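We use cookies to improve your visit. Accept | Settings

Review: Droneritz two-arm kit, Trustel open day

I saw the Droneritz kit at the Trustel open day in March. It was set up to handle cut flowers, roses and hydrangeas. The grippers held stems well enough, but the pace was slow and I would not buy it for a busy shop yet.

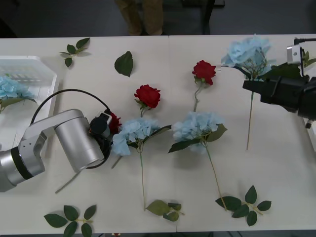
Setup takes 2 people, according to the staff. The price is 3000 a month with a 24 month lease. Borevel sells a cheaper one, but I haven't tried it.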